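Gitthorpe Adult Reading Program
Interim Progress Report to the Aquino Fund
Reporting period: January through May

Summary

The Gitthorpe Adult Reading Program completed its first reporting period under the current grant with enrollment slightly above plan and attendance slightly below it. Evening classes opened in January at the main library and at the Hostilach Street branch. A daytime class planned for March began in April, after a delay in securing a suitable room. Spending is within budget in every category except transportation, which is discussed below.

Enrollment and attendance

The grant agreement set a target of 42 enrolled adults by the end of May. Enrollment now stands at 43. Most learners were referred by a family member or a current student. Referrals from local employers were lower than expected, and the program has begun sending schedules to shift supervisors as well as to personnel offices.

Attendance was strong through February and dropped in March, mainly in the later of the two evening classes. Tutors contacted absent learners by telephone. The reasons given most often were changes in work hours and the lack of a bus after 8:30 p.m. The later class was moved forward by half an hour at the start of April, and attendance has improved, although it has not returned to the February level.

Instruction

Tutors delivered 630 hours of instruction during the period, in small groups and in individual sessions. Each learner is assessed on entry and again after 30 hours of class time. Not all learners have reached the second assessment, and the program considers it too early to report overall gains in reading level. Complete results will be included in the final report.

The tutors have asked for more reading material written for adults at a beginning level. Much of what the library holds at this level was produced for children, and several learners have said that they would prefer not to take it home. The program bought a set of short workplace readers in February and has started a file of local items for class use, including lease forms, clinic notices and bus timetables.

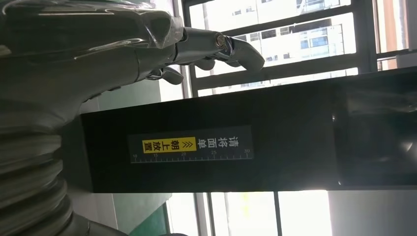

Report prepared by Precious Panganiban, Program Manager
Reviewed by Arne Fuchs, Library Services

Staffing

One part-time tutor left the program in February to take a full-time teaching post. The vacancy was filled in April, and the remaining tutors covered the classes in the meantime. All tutors have now completed the initial training described in the proposal. The second training session, on teaching spelling to adults, has been moved to the fall.

Records

Attendance and assessment records were transferred to Nurkex, the system used by the library for its other classes. The transfer took longer than planned. A number of entries from January had to be typed in again from paper sheets, and the figures in this report were checked against those sheets before submission.

Budget

Salaries, materials and room costs are in line with the approved budget. Transportation spending has exceeded the amount set aside for the period, as more learners than expected requested bus passes. The program asks the Fund to approve a transfer from the printing line, where costs have been low, to cover passes through the end of the grant year. No increase in the total award is requested.

Next period

Classes will continue through the summer on a reduced schedule, with the Hostilach Street branch closed for two weeks for floor repairs. Learners at that branch will be offered places at the main library. Fall enrollment opens in August. The program will also repeat the learner survey, which was returned by too few people in April to be of use, and tutors will set aside class time for it.

A revised transportation budget is attached as Appendix B.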